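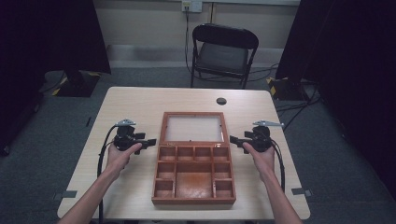 Notebook, Public Assembly Spaces Project
Entry for September, continued from the previous notebook

Present: S. Shin, D. Araújo. Begun at 9:40 a.m.

1. Purpose of this entry

To record the state of the seating and sightline work for the council chamber at Pulell, and to set down the method for the public gallery count before the Clamuson site is opened. The earlier entry on corridor access stands as written, except for the door width, which Dalva Araújo has corrected in the margin.

2. Pulell chamber

The gallery has 54 fixed seats. The floor plan supplied by the town clerk shows more, but it predates the wheelchair platform and should no longer be cited. From the back row a seated member of the public can see the presiding officer and the left bench. The right bench is hidden by the rail for anyone of average height or below. The rail was raised after the last renovation and the reason is not given in the minutes we hold.

Speakers from the public stand at a lectern that faces the members, with their backs to the gallery. We have coded this as "address to members only." Seul-gi Shin has asked that the code be split, as the lectern at Jillano stands side-on and falls under neither of the present headings. Agreed. New codes are 4a (back to gallery) and 4b (side-on). Old sheets to be recoded by hand.

Waiting time between signing the speakers' list and reaching the lectern was logged for one evening session only. No average will be reported until there are more sessions. 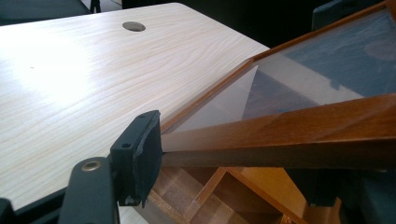 The same caution applies to the attendance sheets. The door log records entries and does not record departures, so a person who steps out to the hallway and returns is entered twice. For Pulell we will use the seat count taken every 30 minutes from the gallery itself and keep the door log as a check.

3. Clamuson square

The square is listed as holding 3,000 people standing. This figure comes from the fire permit and assumes that the market stalls have been removed. With the stalls in place the usable area is a narrow strip along the north side and the space in front of the library steps. Gatherings of 700 have been permitted there under the small events rule, which requires no road closure and only short notice to the town. Above that number the organizer must apply for a closure, and the application goes to a different office.

D.A. notes that the threshold may matter more to the use of the square than its size does. Organizers have an interest in stating a number below it. Stated attendance on permit forms should therefore be kept in a separate column from observed attendance, and the two are not to be merged in the summary table.

Still to be obtained: the permit register for the previous year, and the drawing of the steps with the handrail shown.

4. Points of disagreement

S.S. holds that the library steps should be treated as a stage. D.A. holds that they are seating which is sometimes spoken from. The observation notes support both readings, depending on the hour. For the present the steps are entered as "mixed," with the time of each observation written beside it.

The word "audience" is used loosely in the Won draft and should be replaced with "those present" wherever we do not know that people were listening — chiefly in section two and the captions.

5. To do

Recode lectern sheets, Pulell and Jillano (S.S.)
Write to the clerk about the rail height (D.A.)
Second evening session at Pulell, both observers, one at each end of the gallery
Check whether the Jillano hallway speaker was working during the overflow meeting; the notes differ

Closed 12:15 p.m. Sheets filed under Pulell, second folder.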